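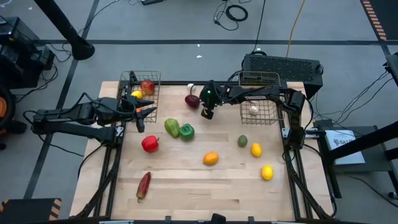 5.3. Análisis de fallos

Figura 5. Estación bimanual durante la tarea de clasificación de productos en dos cestas de alambre. Los dos brazos están montados sobre el mismo bastidor de perfil de aluminio.

De los 449 episodios ejecutados con la política Vurby, 387 terminaron sin intervención del operador. En esta sección se analizan los restantes, con atención especial a los casos en que fue necesario pulsar la parada de emergencia.

El fallo más frecuente fue el contacto de la pinza con el borde de una cesta. La cesta no está fijada a la mesa y, cuando los dedos tocan la malla, se desplaza algunos centímetros. La política no vuelve a estimar la posición de la cesta después del primer agarre, de modo que el error se conserva durante todo el episodio y los productos siguientes se sueltan demasiado cerca del borde. En la Figura 5 se observa la disposición de trabajo: las dos cestas están en la parte posterior de la mesa y la pinza izquierda, abierta, queda muy próxima a una de ellas.

El segundo tipo de fallo es la confusión entre objetos de color parecido. La lima y el pimiento verde fueron asignados a la cesta incorrecta con más frecuencia que la cebolla o el ajo. Con los limones el problema fue distinto - el sistema los reconocía bien, pero a veces los dos brazos seleccionaban el mismo limón y se acercaban a él al mismo tiempo.

Este último caso es el más serio desde el punto de vista de la seguridad. El supervisor de colisiones, heredado del controlador Nusta, compara las posiciones de las muñecas pero no considera la longitud de los dedos. En 5 episodios las pinzas llegaron a tocarse, y en uno de ellos el brazo derecho mantuvo el par durante 60 ms después de la orden de parada. El retardo fue detectado por Ching-wen Hsieh al revisar los registros de corriente, y Feng-yi Kao lo reprodujo más tarde con la mesa despejada.

Como medida provisional se amplió el volumen de exclusión de cada muñeca y se redujo la velocidad en la zona central. Los episodios posteriores a este cambio no se incluyen en los resultados de esta sección - la configuración ya no es la misma y la comparación no sería correcta. Queda pendiente modificar el supervisor para que use la geometría completa de la pinza.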